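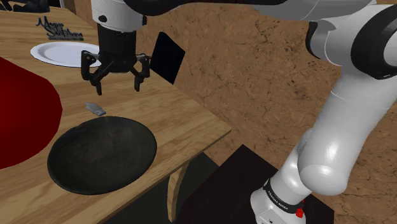
The Little Coin That Kept a Town Talking

If you had asked anyone in Jirnthorpe three years ago what a crypto token was, you would most likely have been handed a cup of coffee and a change of subject. These days you can hardly stand in line at the bakery without hearing the price of Nyanda, and usually from two people who disagree about it.

Nyanda started as a loyalty scheme. A small software firm called Brolstead built it so that shoppers could earn tokens at one store and spend them at another, and 109 shops, cafes and barbers signed up before the first winter was out. I liked it right away, I have to say, mostly for the free muffins.
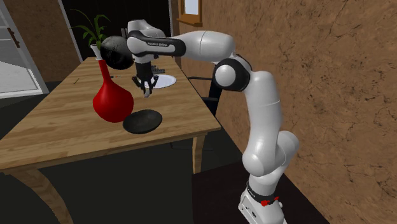
Then came the listing on Dremanberg, a modest online exchange, and the muffins were forgotten. People who had been collecting tokens with their groceries found that strangers wanted to buy them – and pay in real dollars, too. By that September there were 2157 wallets holding Nyanda, many of them belonging to people who had never set foot in town.

The price went up, and then it went down, and it has been wandering around ever since like a dog that has slipped its leash. Some of the shops dropped out, tired of changing their price tags every morning. Others dug in and set a fixed rate at the register, whatever the exchange might say, and those are the places where the tokens still get spent.
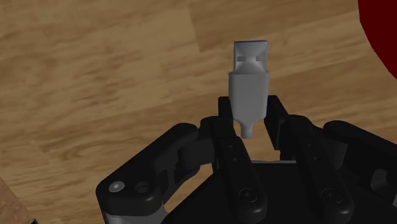

A white USB-A plug, metal end up.

My own wallet holds 729 tokens as I write this, all of them earned on bread, haircuts and one very nice lamp. I keep meaning to sell a few, and then Friday comes along and I spend them on pastry, which the bakery still rings up at the old rate.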